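Section 5. Work board and first pick test

This section covers fitting the work board, teaching the board plane and running the first pick test. The arm must already be bolted down and homed as set out in Section 4. Allow an evening for the whole of it, longer if the tool tube has not yet been fitted.

You will need:
The glued maple board
Two dark wood screws, plus washers for the underside
The Cleneo hex key set
The block set (two each of red, green, blue and yellow)
A steel rule and a soft pencil

5.1 Fitting the board

1. Switch off the arm at the wall and wait for the controller fan to stop.
2. Lay the board flat on the perforated table with the strips running from left to right as seen from the operator's side.
3. Press down on each corner in turn. If the board rocks, take it off and clean the table. Swarf in the holes is the usual cause.
4. Put one screw through each of the two near corners and tighten by hand. Leave the far edge free.

Note: earlier copies of this guide called for four screws. The far pair were dropped in May after the board on the Sesto bench bowed during a warm spell.

Caution: do not overtighten. The heads should sit level with the wood and no deeper.

5.2 Teaching the board plane

1. Switch on and select the profile named Prukik in the control software. Set speed to 44 mm/s.
2. Remove all blocks from the board.
3. Jog the tool to a point near the left front corner. Lower it in single steps until a slip of paper under the tip just drags, then store the point as P1.
4. Repeat at the right front corner for P2 and at the middle of the far edge for P3.
5. Choose Solve Plane. A residual above 53 on the software's own scale means that one of the points was stored badly. Teach all three again.

5.3 Setting out the blocks

Place the blocks by colour, keeping each pair together and leaving a clear space on the right for the tool. Exact positions do not matter for this test. A block may lie on its side or lean against its neighbour, but the one to be picked must be flat on the board.

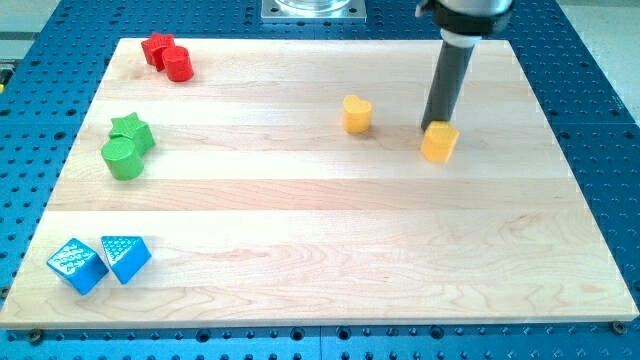 The target for the first run is the yellow square block. Its top face is level and gives the widest margin for error. Leave the star and heart shapes until the square can be picked reliably.

5.4 First pick

1. Clear the table of tools and keep one hand on the stop button.
2. Jog the tool over the middle of the target and store the point as P4.
3. Set the approach height to 120 mm and run the descent in step mode.
4. Stop when the tip meets the top face. If the block slides, the tool is off centre or too low. Raise it, correct P4 and start again.
5. Run the full cycle at the speed set in 5.2.

Caution: the descent is not force limited. A wrong height will drive the tip into the board – or bend the tube.

5.5 If the pick fails

Block tips as the tool rises: P4 is too near an edge.
Tool stops short: the plane was taught with the paper folded. Repeat 5.2.
Error 683: the controller has lost its home position. Go back to Section 4.
Height drifts between runs: check the collar above the tube, then the two board screws.

Builds using the Spahić wrist adaptor should add its thickness to the tool length before teaching any points. The value is stamped on the adaptor's rim.

Last revised August 26, 2023.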